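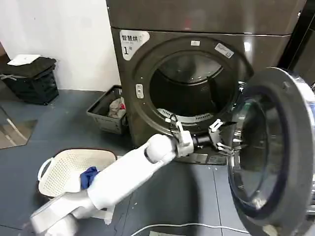 Halthorpe laundry room reopens with stacked dryers

The shared laundry room at Halthorpe, the student residence on Drasine Street, opened again on Tue 12 October after being closed for most of the summer and the first weeks of the fall term.

The old dryers were taken out in July, when a leak behind the back wall damaged the floor underneath them. The new machines are front loaders, stacked one above the other to save floor space. Each dryer has its own number, and residents are asked to give that number when they report a problem. Dryer 1 carries it on a white label on the front panel, next to the Chinese characters 智慧烘.

The building has 300 residents, and the laundry room is the only one on the site. While it was closed, most people used the coin laundry on Ramanauskas Road or took their washing home on weekends. A shuttle ran to the coin laundry two evenings a week until the end of September.

"People were very patient, but they were ready to have it back," said Jurgita Urbonaitė, the residence manager. "I had 29 emails about it in one week."

The floor has been relaid and the drain moved closer to the door. The folding table is back in its old place under the window. Two shelves have been put up for detergent, though the residence does not take responsibility for anything left on them overnight.

Booking is through the Sarkix app, the same one used for the study rooms and the bike shed. A slot lasts two hours and can be canceled up to the time it starts. Residents who do not have the app can sign up on the paper sheet at the front desk, which is copied over every morning.

Slamet Purba, who looks after the building's equipment, asked residents to clean the lint filter after every load. On the new dryers it is a slotted grate at the bottom of the drum opening, just inside the door.

"On the old ones you pulled a screen out of the top, so people are looking in the wrong place," Purba said. "If the filter is full, the clothes take much longer and the next person loses part of their slot."

He also asked people to leave the doors alone once a cycle has started, and to check the rim of the drum for socks and other small items before they go. The doors open wide, so baskets should be kept back from the front of the machines.

Rugs, shoes and anything that has been cleaned with solvent should not go in the dryers. Comforters are fine one at a time. There is a drying rack in the corridor for sweaters and other things that should be dried flat - it can be used without a booking, but items have to be collected the same day.

Clothes found in the drums will be put in a bag at the front desk and kept until the end of the month. Several bags from before the closure are still there.

The laundry room is open from 7 a.m. to 11 p.m. every day. Problems with a machine can be reported in the app or at the front desk.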